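Visit report: Ruvik sneaker plant and sample store, Lillport

Ruvik opened its Lillport footwear plant to trade visitors in October. I attended the morning session, which began at 8:30 with badge collection and a short safety talk. The plant makes the Chae, a knit-upper sneaker sold in limited runs, and a plainer court shoe called the Lamham. The company does not allow recording on the lasting line, so the notes on that section are from memory.

Our guide was Edit Szűcs, who runs color and materials. She started in the knitting hall. Uppers for the Chae come off flat-bed machines as a single piece with the eyestay already formed. A loose yarn end at the collar is the most common defect, and it is trimmed by hand at the next bench. Machines are grouped by yarn weight, so a change of style does not require a full re-thread.

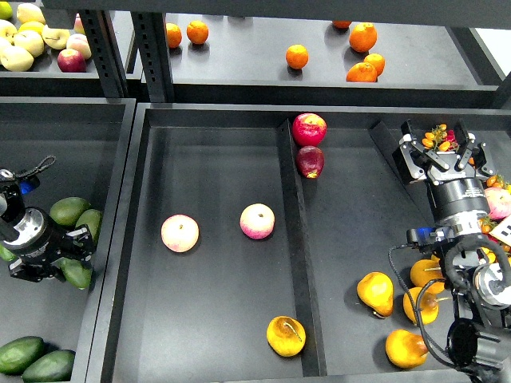 Color approval takes longer than knitting. A new shade is checked under daylight, store light and warm home light, and a sample that shifts between any two goes back to the dye house. The current Chae palette is built on pale yellows, and the team has trouble describing these in words that a supplier will read the same way. A bin of apples makes the difficulty plain enough: cream, pale yellow and a stronger yellow lie against each other, with one dark red at the side, and the first two would pass for the same color on a purchase order. Ruvik now sends physical swatches with every order and treats the written name as a label only.

The lasting line is conventional. Uppers are steamed, pulled over the last, cemented and pressed. Cement is water-based on both models. Ms. Szűcs said the change from solvent cement lengthened the drying stage and forced a new oven layout, which we walked past but did not enter. Sole units arrive molded from an outside supplier and are buffed on site. I saw no dust at the buffing stations, and the extraction was quiet enough to talk over.

A run of the Chae is 600 pairs. The Lamham is made in runs of 1,000. Each run is held for 2 days before boxing so that bond strength can be tested on pulled pairs. 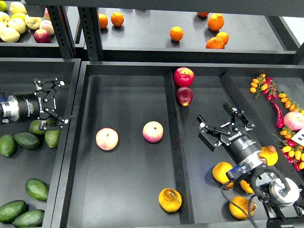 Storage of finished samples was the part of the tour I had come for. Ruvik keeps one shoe from every approved colorway on open steel racking, sorted by season and then by shade. Perforated uprights, the kind with black posts between the apple tray and the oranges, let the shelf height be reset without tools when boots replace low-cut shoes. Deep shelves are avoided, as a shoe at the back tends to be forgotten and yellows unevenly. Each sample carries a paper tag with the yarn lot and the last number. The tags are handwritten, and several in the older section had faded.

Questions were taken in the canteen. Most concerned release dates, and Ms. Szűcs declined to answer those. On sizing, she confirmed that the Chae and the Lamham use different lasts, and that the Chae fits narrower across the forefoot. 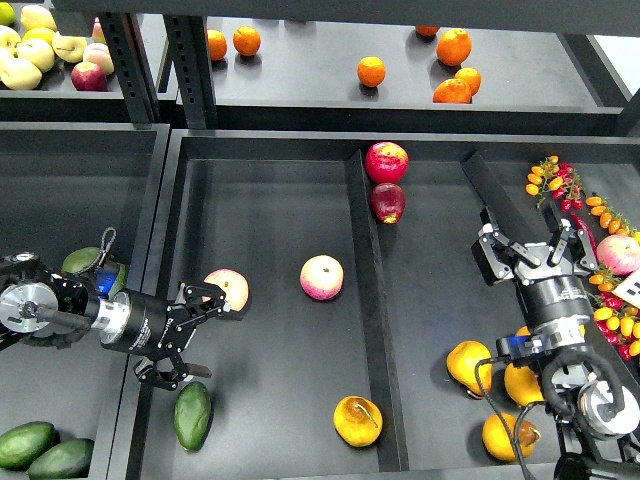
She also confirmed that half sizes will continue on both models. A wide fitting for the Chae has been sampled but has not been approved, as the knit pattern has to be redrawn and the present version wrinkles at the toe.

The session closed at noon. Parking at the east gate is limited to 30 spaces and was full on arrival. Closed shoes are required in all production areas.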